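2020-01-09
Open day at Provarel, demo visit

Went with two from our side. Writing this up the same evening before I get kinder about it.

Sign-in, badge, coffee, then a talk with 26 slides. The talk says 993 successful grasps out of a run of 1,000 at Altberg. I asked what the objects were and got "a representative household set". Asked how many different ones. They'd get back to me. Asked who reset the objects between tries, same reply. So 993 goes in here as a number I was told and nothing more.

Demo floor after that. Cycle time on the slide was 700 per shift. In the 20 minutes I stood at the bench cell I never saw it work without someone at the laptop, and twice the presenter talked over a long pause. Could be planning time, could be a stall. No log on the screen, so no way to tell. The part I liked was the recovery after a bad approach: it backed off, went in lower and got it. I only saw that once and would want to see it on our own parts.

Also asked about wear on the finger pads. Bickerstaff quotes 200 hours for theirs and we've never got near that. Provarel wouldn't give a figure.

Living room setup was the last stop. More interesting than the bench, mostly for the furniture. Curtains, patterned cushions and a bright strip of window behind it all, which is the sort of background our own vision code hates. I didn't get a straight answer on how much of the behavior there is autonomous, and I asked it three different ways.

Gripper is silver linkages either side of a black plate marked GALBOT, with screw heads I could get a driver on. Decent access for service, I'll give them that. A dark angled pad on the one finger. Would like to know what it does on fabric.

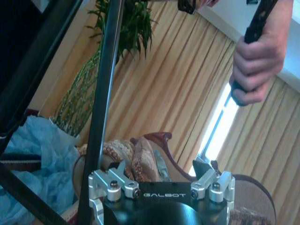

To do before April

Ask Provarel for the raw log of the Altberg run, all of it, failures included.
Send them our box of awkward parts, same one Gillis had.
Check the quote again. Line 644 is "integration support" with no hours against it.
No deposit until the log turns up.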